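The Sock People of Room 3

By Paloma Oyelaran

Thursday, after the last bell. The hallway smells like floor wax and somebody's noodles. Behind the door at the end, an argument about socks.

The club is called Quintela, after a street one of the founders grew up on, and it has been meeting since March. High school kids mostly, a couple of older ones who graduated and kept coming back. The plan is to enter a robot arm in the Plundden Open, household category. The arm has to fold laundry. Small laundry. They picked socks.

"Everybody picked towels," says Khải Quan. "Towels are boring. Also we can't afford towels."

Before the arm can fold anything it needs to be shown how, so that's what the club does now. They show it. A person takes the hand-held gripper, two fingers on a linkage with a camera looking down over them, and picks up a sock. Puts it down. Picks it up again. The goal is 1000 good tries by the deadline, and good is the word they fight over. Does it count if you pinched the cuff and it slid? Arnaldo Figueiredo says yes. Khải says absolutely not, and keeps a list.

The gripper has a name, Juvow. No one would tell me why. The fingers are printed, the third set so far. The first ones snapped. The second set was fine but slippery, so now there are pads on the gripping faces, and the pads are their own headache. They fray. They pick up lint. Bernardo Pacheco wants to swap them every week and there isnt money for that, so they get used till they're bad and then a bit longer.

It is slow work. You squeeze, lift, hold, let go. Thirty tries and your forearm starts to talk back. They switch off at 30, a rule that came in after Arnaldo did a whole evening by himself and couldn't open a jar the next day.

I had a turn. Harder than it looks! A sock lying flat gives you nothing to grab, you have to come in low and let the fingers scrape along the table and sort of trust it. I missed four in a row. Khải wrote down all four.

Short socks are the worst, they say. Less to hold, and the cuff curls. Pale ones on a pale table are a seperate problem — the software loses the edge, and someone has to go back through and mark it by hand. There was talk of a dark tablecloth. Voted down, because the judges at Plundden use whatever table they feel like.

So it's bare wood, an ankle sock, open fingers. Then a clear table, and reset for the next one.
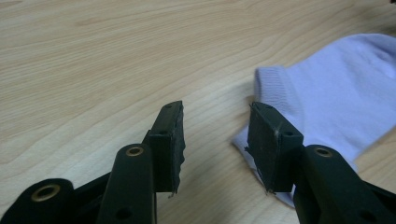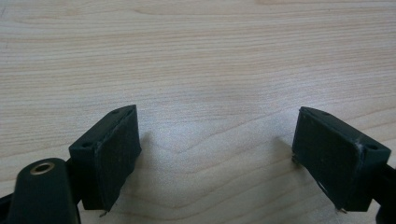 Horácio Magalhães thinks they should have stayed with towels. He told me so twice, once at the door and once by phone the following morning, and added that a robot that can fold one sock still leaves you hunting for the other. He's coming to the Open anyway. He has offered to drive.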